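Dispensing to a target weight with a two-arm cell: working rules

Written by Satish Pandey, Sodton. Checked by Sarahí Villaseñor. Revised July.

Scope

These rules apply to dispensing tasks in which an arm holds a squeeze bottle over a vessel on a weighing scale. They cover bench set-up, grip, pour and return. They do not cover glass vessels, hazardous liquids or closed-lid dosing, which are dealt with in the Caruven bench manual. Read the site risk assessment first. Where it is stricter than this page, follow the risk assessment.

1. Preparing the bench

1.1 Clear the table of everything the task does not use. Tools, spare cups and paperwork go on a separate surface.

1.2 Set the scale near the middle of the table, within comfortable reach of both arms. Neither arm should be close to full stretch when its gripper is over the platform. Check that the scale does not rock when a corner is pressed.

1.3 Route cables so that no loop can cross the platform at any point in the programmed path. Run the path once at 10 per cent speed with nothing in the grippers and watch the cables, not the fingers.

1.4 Place the cup on the platform, then tare. Record the cup type in the run log. A change of cup means a new tare, even between cups from the same pack.

2. Approach and pour

2.1 Grip the bottle on the cylindrical part of its body. Avoid the shoulder, where flat fingers have too little contact and the bottle can rotate.

2.2 Set the holding force with a full bottle and check it again with a nearly empty one. A force that holds a full bottle may squeeze liquid out of it once it is inverted.

2.3 Invert the bottle clear of the cup, then move across. The nozzle must never touch the rim, as any contact force shows up as weight.

2.4 Keep the idle arm back from the platform with its gripper open and empty. Give it a fixed waiting position in the program and do not let it drift between runs.

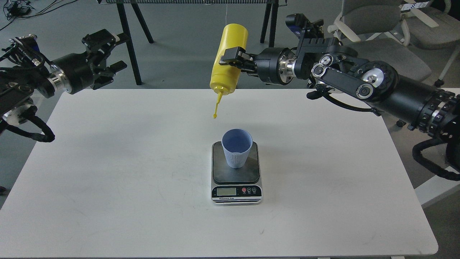 How long should the scale settle before a reading is logged?
Wait until the value has been stable for 20 consecutive samples. If it has not settled, stop the run and look for draughts, vibration or a cable resting on the table.

2.5 Dispense in short squeezes with a pause after each. Continuous squeezing is faster but overshoots, because liquid already in the air has not yet been weighed.

2.6 Set a hard upper limit in the controller as well as the target. On the Grudorby controller this is parameter 83. The limit must stop the squeeze and lift the nozzle without waiting for the operator.

3. Setting the bottle down

3.1 Turn the bottle upright before it travels back over the table. Keep the path away from the scale.

3.2 Lower until the base meets the surface, then open the fingers. Do not drop the last few millimetres. A tall bottle released early tends to lean against one finger and fall when the arm withdraws.

3.3 Open the fingers fully and confirm the opening from the gripper feedback before moving off. Withdraw in a straight line, level with the table, until both fingers are past the bottle.

3.4 Tethered caps and straps count as part of the bottle. Include them in the collision model at their widest position. 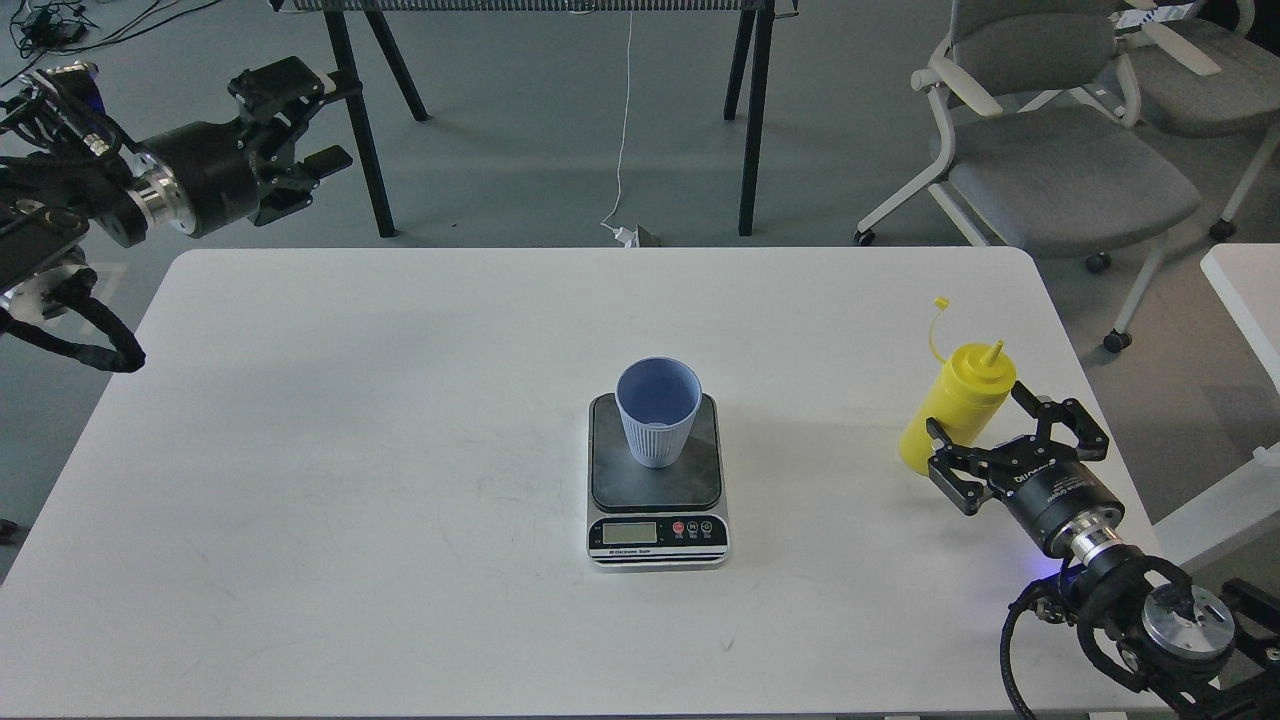 Who may change the gripper force once a task has been approved?
Only the person named as task owner in the run log. The change needs a dry run and a second signature before the task goes back into use.

4. People near the cell

4.1 Seats and desks stay outside the marked reach of both arms. Chairs on castors move, so check them at the start of each session.

4.2 Hands go over the table only when both arms are stopped and the enable switch is released. This includes adjusting the cup.

4.3 The operator keeps the stop button within reach and does no other work during a run.

5. Records and checks

5.1 Log the target, final weight, force setting and operator for each run. Log failed runs in the same way, with the step number at which they stopped.

5.2 Check the scale with a test weight at the start of each shift. The Cuautle kit is kept with the log.

5.3 Replace finger pads after 4000 grips, or sooner if the surface is glazed or torn. Repeat step 2.2 after every pad change.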